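Home | Storage | Bins and Trays | Benches | Trade Accounts | Contact

Galau Deep Bin, Grey

Supplied by Patance Storage and Handling

The Galau Deep Bin is a rectangular, open-topped container intended for the holding and sorting of mixed small goods. It is suitable for stockrooms, returns counters, lost property offices, salons, school stores and any other place where items of different shapes arrive together and must be kept in one place until they are dealt with. The bin is sold singly or in sets and is held in stock throughout the year.

Purpose

Many of our customers receive goods that do not stack. Hairbrushes, combs, clips, bottles, toys and household plastics are awkward on a shelf and slide off a flat tray. A deep bin keeps such goods together while leaving them open to view from above, so that a single item can be found and lifted out. The Galau Deep Bin was chosen for our range after a trial at our Nikolovski Road depot, where it was used on the returns benches from November until the end of the following spring. Staff at the depot continue to use it.

Construction

The walls are tall in relation to the floor and the corners are closed. There are no slots or holes through which small items can fall. The colour is a plain dark grey, selected so that brightly coloured goods can be seen readily against it. The bin has no lid. Customers who require a covered container should refer to the Gemen range, which is listed under Bins and Trays and is available with a hinged or lift-off cover.

Please note that the Deep Bin is a working container and should be bought as such. The floor will show scuffs and pale rubbing marks in ordinary use, particularly towards the side from which goods are most often taken. The walls will scratch lightly. Marks of this kind do not affect the use of the bin and are not covered by the guarantee. Splits, warping and failure of a corner are covered for 3 years from the date of purchase.

Placing the bin

The bin should stand on a flat, level surface that is larger than its base on every side. A wooden bench or table is suitable. Where the surface is varnished or has been newly oiled, a thin mat may be laid under the bin to protect the finish. The bin should not be placed so that any part of the base overhangs the edge of the table.

For standing work, we recommend a lower bench than would normally be used for writing or packing. The height of the walls must be added to the height of the bench, and a person reaching over a tall wall for several hours will tire quickly if the two together are too high. Customers fitting out a new sorting area may ask our benches department for advice before ordering. There is no charge for this service.

Lighting deserves some thought. Light from directly overhead reaches the floor of the bin with the least shadow. A lamp placed low and to one side will leave part of the floor dark behind the nearer wall, and strong light on a smooth surface may produce glare. Clear and tinted plastics are the most difficult items to see under these conditions.

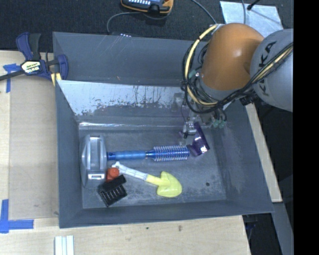
Filling and emptying

The bin should not be filled above the level of the walls. For sorting, a shallow layer is best. Goods with handles or long narrow parts, such as hairbrushes, tend to catch in one another when heaped, and time is lost in separating them. Where a large delivery is expected, two bins filled lightly are quicker to clear than a single bin filled to the top.

Heavy or sharp items should be kept apart from light plastic goods. Glass should not be placed in the bin without a liner. Liquids must be in closed containers.

A full bin should be lifted by two people – one at each end – with the hands under the base. It should not be dragged across a table by one wall. Bins must not be used as a step or seat, and must not be stacked one upon another while they contain goods.

Cleaning

Loose dust and hair may be removed with a dry cloth or a soft hand brush. For general cleaning, use warm water and a little washing-up liquid, then rinse and wipe the walls from top to bottom. If the walls are left to drain without wiping, streaks may form. Scouring powders and wire pads will dull the surface and should be avoided. Where the bin is used for items that have been in contact with hair or skin, it should be cleaned at the end of each working day and dried before it is filled again.

Adhesive labels may be fixed to the outer walls. They should be removed before washing.

Ordering

The Galau Deep Bin is offered singly or in sets of 2. Current prices are shown to trade account holders once they have signed in. Customers without an account may request a written quotation from Biljana Obradović in the sales office. Stock at the time of the last count on 7/24/18 stood at 193 single bins, and orders within that quantity are sent from the depot without delay. Larger orders are supplied directly by the maker and will take longer.

Schools, libraries and public bodies may order against an official purchase order. Charities should enclose proof of their status with the first order only.

Returns

Unused bins may be returned within the period stated on the delivery note. They should be clean, free from labels and in the outer wrapping in which they were sent. The cost of carriage is met by the customer unless the bin was faulty on arrival or was sent in error. Claims for damage in transit should be made to Arben Pavlović in the customer service department, giving the order number and a short account of the damage. The bin should be kept until the claim has been settled.

Related products

Galau Shallow Tray, Grey
Gemen Lidded Bin, with hinged or lift-off cover
Bench mats, cut to length
Outer wall label holders

Further information on the range, including outside measurements and weights, is given in the printed catalogue, which is sent free of charge on request. Trade customers who wish to inspect the bin before placing an order may do so at the depot counter by appointment.

Shared 3 times | 2 comments

This website uses cookies to remember your basket and to keep you signed in. By continuing to use the site you accept our cookie policy. Accept | Manage settings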